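Fixing a Handheld Gripper That Drops Its Grip Signal

Our left gripper has a bad habit. Mid-task, the finger reading freezes at whatever it last was, and the log insists the jaws are wide open while they're clamped on something. The Tonden software finds nothing odd in this and keeps recording.

Before you blame the encoder, blame the cable.

1. Stop recording and unplug both grippers. Both. The healthy one is your control.

2. Check the strain relief. On the Kirkex mount it loosens after 300 or so cycles of being waved about, and the manual's advice is to not let that happen.

3. Reconnect, then run 10 slow pick-and-place passes with something light and rigid. We use a phone case and a tray.

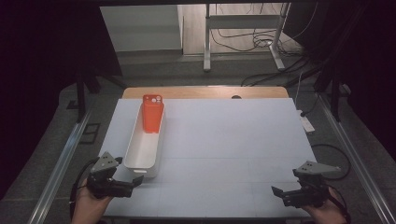
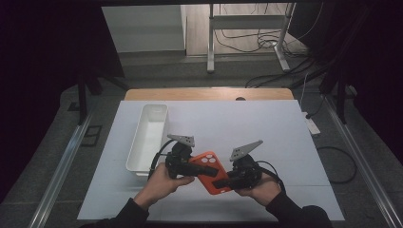
4. Watch the live plot while you do it. A flat line longer than 60 milliseconds during a squeeze is the fault.

5. Swap the cables left to right and repeat. If the fault moves, bin the cable. If it stays put, open the housing and reseat the connector, with the power off, please.

Anything you logged before the fix is suspect. We threw out 40 episodes, including all the good ones.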